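**wrist cam demos, server teardown – how many is enough?**

**rackmouse58** – Friday, January 6, 2023
Collecting teleop demos for the Grutier arm, task is open CPU lever + pull DIMMs. At 900 episodes now. Policy still misses the lever half the time. Keep going or change something?

**oshima_fan**
Keep going. We were at 2,681 on the Namangate set before ours got decent.

**tinbadger**
Disagree. More of the same won't fix it. Vary the chassis angle, vary the start pose. What's your episode length?

**rackmouse58**
45 sec cap. Same start pose every time, yeah. Lighting is one overhead panel, never moved.

**oshima_fan**
ok the start pose I'll give you. Still think its a numbers thing

**tinbadger**
Lighting too. Glare on the board will eat your features. Statton folks put a diffuser up in August and redid half their set, worth it imo

**rackmouse58**
Ugh, redoing half. Current view from the wrist, Dell board, fingertip just under the socket bracket: 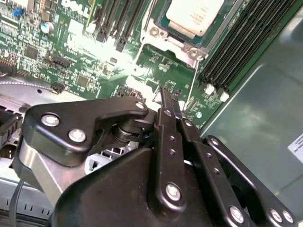
Going to try 58 episodes with random start poses first – if the lever rate doesnt move I'll do the diffuser. Keeping the old ones in teh mix for now.

**tinbadger**
Hold some out for eval this time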